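Right, slide one, say hello, wait for the stragglers at the back. Thank Mererid Samuel for the invite and Haf for sorting the projector. Mention that there's tea after.

Start with the question Trefor Sayce asked me in March: why would anyone put a table talk on the programme? My answer is that I've spent more of my working life looking at tabletops than at people, and I've got opinions. (Pause. They may laugh, they may not.)

So, brown paper. I love brown paper. It's cheap, it doesn't shine back at you under strip lights, and small parts show up on it beautifully. Push buttons especially – a yellow cap on brown paper is about the easiest thing in the world to find. We used to work straight onto a white top and I lost 2 springs in one morning. Ask if anyone else has crawled round the floor with a torch. Hands up.

Then the tape grid. Blue tape, strips one way, strips the other, and you've got squares. I don't measure them. Nest Rowlands does measure hers and she'll tell you off for not doing it, so say that while she's in the room.

Next two slides, click through slowly and let them look. 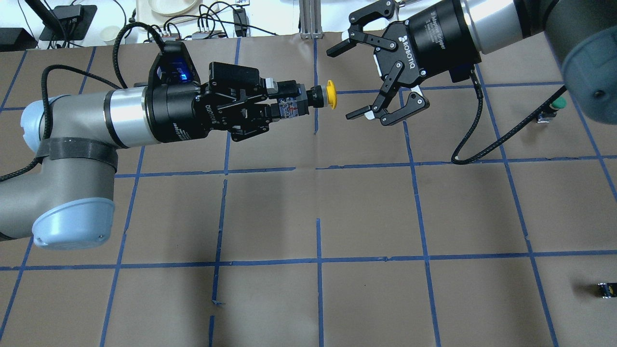
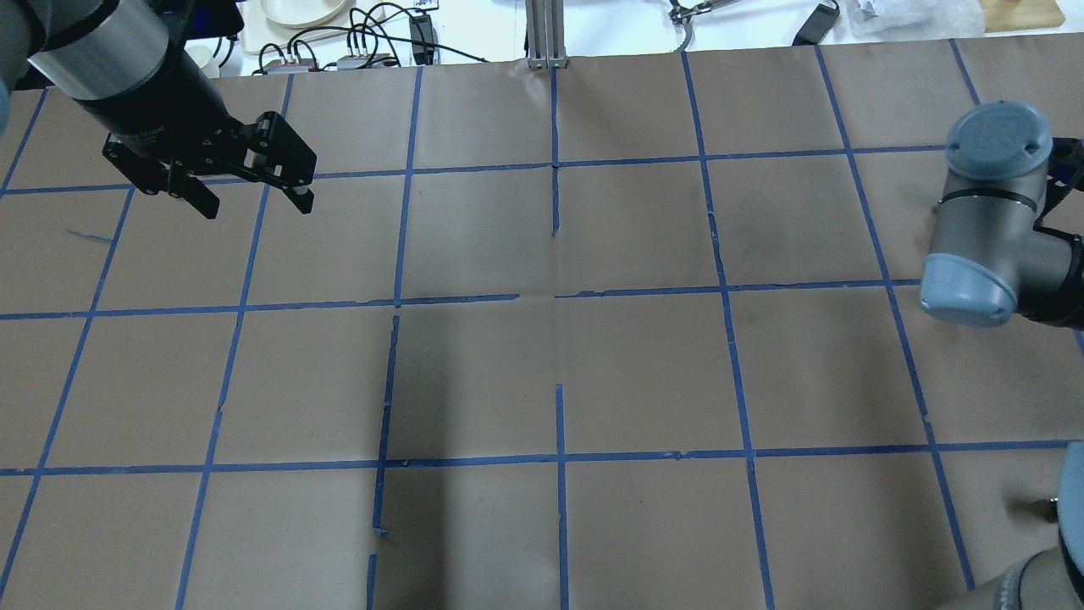
Slides 6 and 7: brown paper and blue tape on both.

Talk about wear now. Point at the torn strip on slide 7, left of centre, below the middle line, and the ragged edges, and that little sliver lying on its own up on the left. Paper creases, tape frays. My rule at Vidton is that if I can still tell which square is which, it stays down. Cledwyn Bellis would have the whole lot up and start again, and we've had words about this over many a biscuit.

Back to slide 6 for the bits beyond the paper. Cables, a white cup, a power strip. I like a busy back edge, me! Everything you might want within reach, and the paper kept for the job. Don't get drawn into the cup argument, it ate ten minutes last time.

Costs, if they ask: 340 pounds for the year on paper and tape across all the benches. Say it quickly and move on.

Finish with the offcuts. I've brought a roll, so pass it round and let people have a go at sticking a straight line on the desk in front of them. Harder than it looks. Then questions, then tea.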